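Workshop tips, August 2022. Notes from the two-gripper build on the rail frame, for anyone taking over the bench. Corrections go to Frans Dewulf or Jozef Postma.

# Hand-held gripper pair: setup and handling tips

The Starkix build uses two identical black grippers, left and right, each carrying a triangular plate on top and a cable out the back. Both are operated by hand for now. The tips below cover the hardware, the cables and cloth work, in no strict order.

## Plates

- Keep the triangular plates as a matched pair. If one is bent, replace both. A small twist in one plate gives an angle error that looks like a wrist problem and wastes an evening.
- Deburr every hole on both faces. Jozef uses a countersink bit turned by hand. A drill takes off too much.
- Fit the screws loosely, square the plate to the gripper body, then tighten in alternation. Thread locker goes on last, one drop per screw, and only after a full session without adjustment.
- Mark the left and right plates on the underside. They interchange mechanically, but the software offsets do not.

## Fingers

- Check that the two fingers meet along their full length. Close them on a strip of printer paper and pull. If the paper comes out from one end only, shim the opposite finger.
- Wipe the contact faces with isopropyl alcohol before cloth work. Lint builds up faster than expected, particularly from fleece.
- Do not oil the slide. The Declercq dry lubricant is in the second drawer; the spray can next to it is for the door hinges.
- Full closing force is for rigid parts. For cloth, stop as soon as the fingers hold a single layer.

## Cables

- Leave enough slack for both arms at full reach, plus one hand's width. Too little slack pulls the wrist back at the end of a motion and the operator compensates without noticing.
- Run each cable back past its own hand. Crossed cables are the most common cause of an aborted run.
- Strain relief belongs on the gripper body, never on the plate.
- The old 600 mm leads are too short for standing work. They are kept for bench tests only.
- Coil unused lengths behind the table and keep them away from the rails. Frans caught a plug under a rail foot in the first week and the replacement had to be ordered.

## Table

- Lock the table before anything else. The rounded corners give poor purchase to ordinary clamps, so check for rocking with a forearm on each front corner.
- Table height should put the operator's elbows slightly above the surface. Ours is set to 79 cm, measured at the front edge.
- Clean with a damp cloth only. Furniture polish leaves a film and light fabrics slide on it.
- Draw the black curtain before a run in the afternoon. Low sun from the side upsets the exposure and the recordings have to be discarded.

## Cloth work

Cloth is the hardest of the current tasks. A few points save time:

- Lay the cloth at the near edge, between the two grippers. Reaching across the basket with both hands leads to collisions with its handle.
- Approach low. Fingers coming down from above tend to push the fabric flat before they can pinch it.
- Pick at a ripple or fold where there is one. On a completely flat edge, slide one finger under first and close after.
- Lift with both hands together and keep the spacing constant. Stretching the cloth between the grippers makes the next placement unpredictable.
- Soft fabric with an uneven edge has no reliable corner. Choose two grasp points by eye and stay with them.
- Let go of one side, wait for the fabric to settle, then release the other.

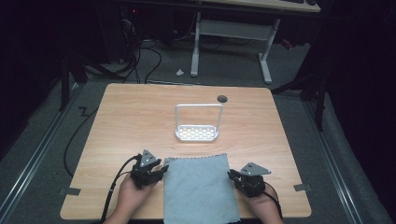 *Gripper pair held low at the near edge, cloth between them, white wire basket behind.*

## Basket

- Stand the basket near the middle of the table, with the tall handle at the back. With the handle in front, every placement has to go over it.
- File down any rough wire ends. One snag is enough to drag the basket along with the cloth.
- If it slides, put a thin rubber dot under each corner. Tape leaves residue.

## After a session

Unplug both grippers at the controller end, open the fingers fully and store them plate side up. Do not stack anything on the plates. The Istar charger stays on the Zurnau shelf and takes up to 2 hours; write the finish time on the card. Loose screws go into the tin by the keyboard, with a note saying which side they came from.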